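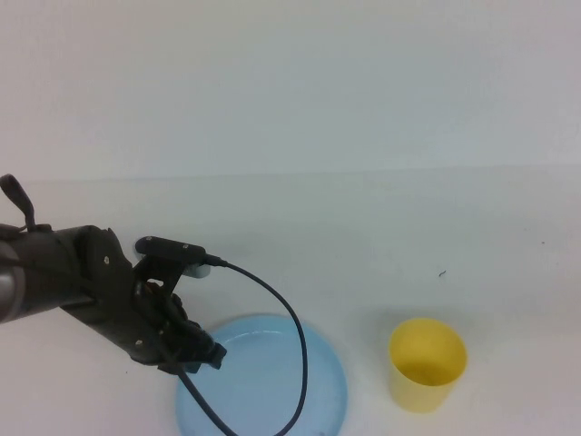
I gave up coffee in January and I lasted longer than anyone who knows me would have guessed. I wasn't one of those people with a fancy machine, either. I drank whatever was in the pot, all day long, and then one last mug while I did the dishes at night, and then I'd lie there at 2 in the morning wondering why I was thinking about my third grade teacher.

So I quit. The first week was rough. I had a headache that sat right behind my left eye, and I snapped at my sister on the phone over a casserole (sorry, Jen). I took a nap in the car before grocery shopping. By the second week the headache had gone and I was mostly just bored. I hadn't realized how much of my day was built out of walking to the kitchen, pouring something, and walking back!

That's how I got into tea. I started with a box of Poris mint from the corner store, and it was fine, it tasted like toothpaste with good manners. Then I tried the Russo black, which does have caffeine, I know, I know, but a lot less than what I was used to. I let myself have one of those at breakfast and nothing after that except herbal stuff. My favorite so far is a roasted barley one that smells like the bottom of a toaster. I mean that as a compliment. I drink it with a little milk, which my husband thinks is disgusting.

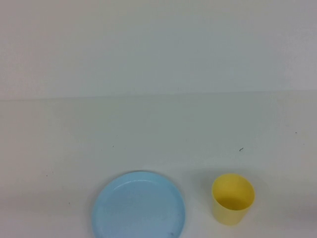 Did I sleep any better?

After the first couple of weeks I did, and by the end of the month I was dropping off before 11 most nights, though I still woke up early on weekends and just lay there listening to the furnace.

The part I struggled with was the afternoon. Around 3:30 I turn into a wet sock. I tried going for a walk, which works great if it isn't sleeting. I tried an apple. I tried a can of something called Stimulex that a guy at the gas station swore had "natural energy" in it, and then I read the back and it was caffeine, so that was the end of that. What finally helped was eating a real lunch. For years I'd been having coffee and a handful of crackers and calling it a meal. Now I make a pot of lentils or rice on Sunday and eat off it until I can't look at it anymore.

I posted a bit of this in the comments on my soup post last month, and a few of you had opinions. 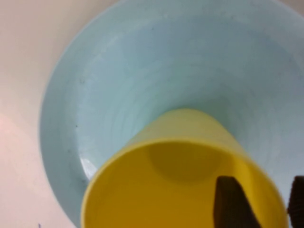

Ramesh Kashyap wrote that I'd gone about it the hard way, and that he had cut down by half a cup every 6 days until there was nothing left to cut, with no headache at all. He also said decaf after dinner is perfectly respectable and I should stop being a snob about it.

Fair enough, Ramesh! I bought a bag of decaf on Saturday and I've had it twice. It's better than I remembered. The second time I made it too weak and drank it anyway, standing at the window in my socks.

As for regular coffee, I had one cup at my mother-in-law's last weekend, and I talked so fast that she asked if I was feeling all right. I'm sticking with the barley on weekdays. If you know a brand that comes in a bigger box, please tell me, I'm going through the little ones like crazy.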